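4.3 Adding a network scanner under Linux

This section covers the Lanberg flatbed scanner connected over Ethernet. For the USB connection, see section 4.2. The steps assume that the SANE packages are already installed and that you can run commands as root.

Before you start

The scanner must have a fixed address on the local network. Set it from the front panel under Setup, Network, Manual. The factory setting is automatic, and the address may change after a power cut.

Caution: Do not run the Brudham backend and the Lanberg backend at the same time. Both claim the same port, and the one loaded second will fail without an error message.

Installing the backend

1. Download the backend archive from the support page and unpack it in your home directory.

2. Open a terminal in the unpacked directory and run ./install.sh as root. The script copies the library to the SANE directory and adds one line to dll.conf.

3. Open /etc/sane.d/lanberg.conf in a text editor. Remove the # in front of the line that begins with "net".

4. Type the scanner's address after "net", separated by a single space. Do not add a port number.

5. Save the file and set its permissions to 644.

6. Log out and log in again.

7. Run scanimage -L. The scanner is listed as lanberg:net followed by its address.

Note: On a first search the scanner can take up to 60 seconds to answer if it has been in sleep mode. Press any key on the front panel to wake it, then repeat step 7.

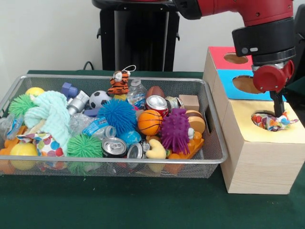
A reader of the previous edition, Kioko, wrote that step 7 returned an empty list until the firewall was opened for replies from the scanner, and that restarting the machine made no difference. The same result has been confirmed on systems with a default-deny rule for incoming UDP traffic. Allow UDP from the scanner's address only, then run scanimage -L again.

Test scan

Place a printed page face down on the glass and enter:

scanimage --resolution 200 --format=png > test.png

Open test.png in any viewer. If the file is 0 bytes, the backend was found but the transfer was refused. Check that your user is in the scanner group.

Note: Resolutions not listed by scanimage --help are rounded down to the next supported value. No warning is shown.

Error codes

Error 123: the address in lanberg.conf does not match a device on the network. Compare it with the address shown on the front panel.

Device busy: another program holds the scanner. Close Lonura or any other scanning program and wait for the panel light to stop blinking.

Invalid argument: the scan area is larger than the glass. Reduce the values given with -x and -y.

To remove the backend, run ./install.sh --remove from the same directory. The file lanberg.conf is kept and must be deleted by hand.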